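Personal Computing, Unit 5: Moving to a New Computer Without Losing Your Mind

Handout for the evening group. Read it before you come, and bring your laptop and its charger. If you have an outside drive, bring that too.

Most people replace a computer when the old one has started to misbehave, and that is the hardest time to do it. You're in a hurry, and the old machine may quit halfway through the copy. So this unit starts a step earlier, while everything still runs fine. I love this part of the course – it's where people find out how much they already know!
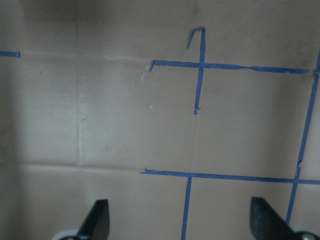
Graciela Lagos

First, some words we'll use all evening. A backup is a second copy of your files kept somewhere else. Syncing keeps the same files matched on several devices. They sound alike, and the difference matters a great deal. If you delete a folder from a synced computer, the deletion usually travels to the others as well. A backup gives you a way to get the folder back.

Migration means moving your accounts, files, settings and sometimes your programs from one computer to another. Both Windows and the Mac come with help for this, and the two go about it differently, so we'll do one after the other.

What moves and what doesn't

Documents, photos and music nearly always move cleanly. Browser bookmarks move if you sign in to the same browser on both machines. Programs are the mixed bag. Some come across whole, others have to be downloaded again, and a few old ones won't run on the new system at all. Make a list of the programs you really use in a normal week. It will be shorter than you expect, and that's great news. 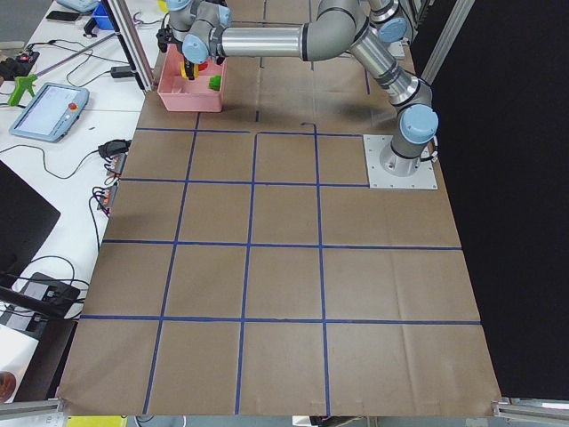

Licenses deserve a separate line on that list. Some programs can be active on only 2 computers at once, so you may have to sign out on the old machine before the new one will accept you. Look for a menu item called Deactivate or Sign Out. Do this before you erase anything.

Worked example: Brenda Bravo's old laptop

Brenda took this course before and kindly let me use her notes. Her home folder came to 173 gigabytes, nearly all of it video. She copied the video to an outside drive first and let the migration tool handle the rest. With so much less to send over Wi-Fi, the whole job became much easier to manage. A cable between the two machines is quicker still, if both have the right ports.

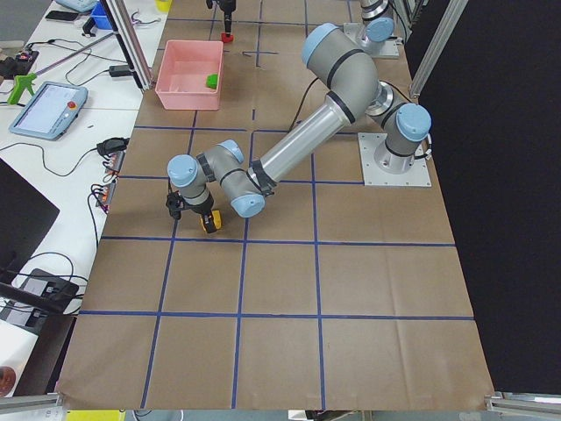
Robot arm over the taped grid.

Checking the copy

Open things! A folder with the right name can still hold files that won't open. Try an old document, a new one, a photo and a song. Compare the size of the main folders on both computers. Small differences are normal, big ones need a look.

Then leave the old computer alone for a while. Keep it charged and put it on a shelf. In July we'll cover how to wipe it safely and pass it on.

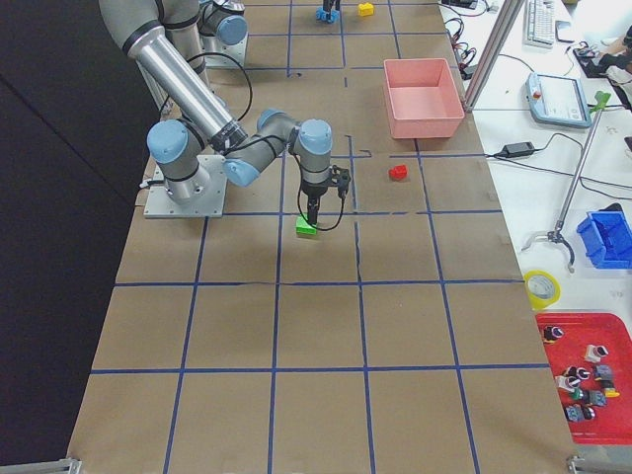 For next time

Write down your list of programs and mark the ones with a license. Find out how much space your home folder takes up. Make one full backup, then restore a single file from it to a different folder, and bring any error messages you run into, copied out word for word.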